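Bring Back the Boring Bus Map

I rode the 26 out to Wanthorpe last week and spent most of the trip helping a couple with two suitcases figure out where they were. They had the app open. They had it open on both phones, in fact, and both phones said something different, and neither one could tell them the thing they wanted to know, which was where the bus went after the hospital.

There used to be a map for that! It was behind scratched plastic over the back door, and it showed every line in the county in colors that didn't quite match the ones on the signs. In September the transit people took them all down, along with the folding paper ones by the driver. The notice said riders had "moved to digital." I don't remember moving anywhere.

I should say I like the app. I use Karora every morning, and when it tells me my bus is six minutes out I stay inside with my coffee for five of them. For a trip you already know, it's great. But an app answers the question you typed in, and a map lets you wander around a bit. I found the Clarkska flea market because I was bored and staring at the end of the purple line, wondering what could possibly be out there (lamps, mostly, and a man with very good peaches). I would never have typed that in. Who types in a place they've never heard of?

And then there are the people who just don't have the phone, or have the phone and no data, or have the data and a battery at four percent in December. My neighbor across the hall is one of the smartest people I know and she keeps her phone switched off in a drawer to save it. She used to plan her whole week off the paper map with a pencil. Now she calls me, which is fine, I like her, but it's a silly way to run a bus system.

The savings, according to the budget sheet they handed out at the Koo library, come to $1,426 a year. I read that line twice. I've seen them spend more than that on a ribbon and a tent. Even if you only printed 300 copies and left them at the library, the clinic and the two transfer stops, you'd catch most of the folks who need one, and you'd still have a few left over for people like me who just like looking at maps.

I know what the answer will be, that routes change and paper goes out of date. Sure. The routes changed one time in all the years I've lived here, and somebody put a sticker over the old bit. It worked fine. We all understood the sticker.

So that's my ask, and it's a small one. Put the map back over the door. Keep the app, make it better, fix the thing where it thinks the depot is in the river. I'll use both, and I bet the couple with the suitcases would have too.

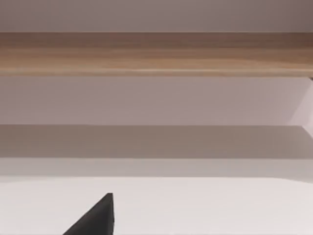 Deb writes: I'd sign a letter for this tomorrow. My one quibble is that the paper map never showed the Sunday routes, so if they do print it again they should put those on the back. I stood at the Wanthorpe stop one Sunday for over an hour with that map in my hand before a guy walking his dog told me to go home.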